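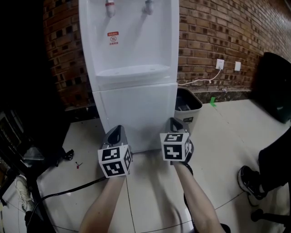
Two hand-held grippers in front of a water dispenser.

Gidemov now offers its gripper kit by monthly rental, and I think the price is fair but the contract is not. For 60 euros you receive two grippers and the software from Ritora. My complaint is the minimum term of 10 months. A small office in Sustby cannot know so early if it needs such a tool. 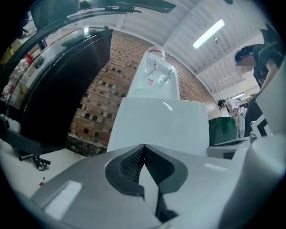
A shorter trial would be more honest. The company says that one may begin in August and cancel later, but the fee for this equals 2 months of rent. I would still recommend the kit to those who have a clear task. The others should wait for better terms.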